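The Skasham Oilcloth Table Cover, six weeks in

Jun 17, 2023 | by Daly

Print this page | E-mail to a friend

I've been selling table linens since March of last year, and the Skasham is the one I keep putting back on my own kitchen table. It's a cotton cloth with a wipeable coating, made by Womanora, and it comes in a 60 inch square or a long version for bigger tables. Mine has had spaghetti night on it more times than I'd like to admit (and one very sad blueberry pie!), and I just go over it with a damp sponge and get on with my evening.

The edges are bound, so they don't curl up the way the cheap ones do. It does arrive with fold lines. I hung mine over a door for 2 days and most of them dropped out.
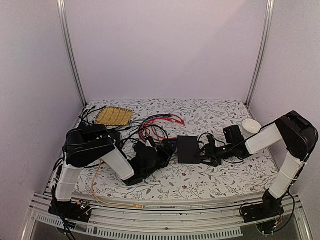 Can I put it in the washing machine?

Please don't, the coating will crack. Wipe it with warm water and a drop of dish soap, then hang it up to dry.

The square is $50, and the long one ships from our Brundell store, so give that a few extra days. I'm still waiting on the plain blue, and I'm as impatient as you are. If you want a swatch first, drop me a note with your mailing address and I'll send one out.

1,454 shares | 2 comments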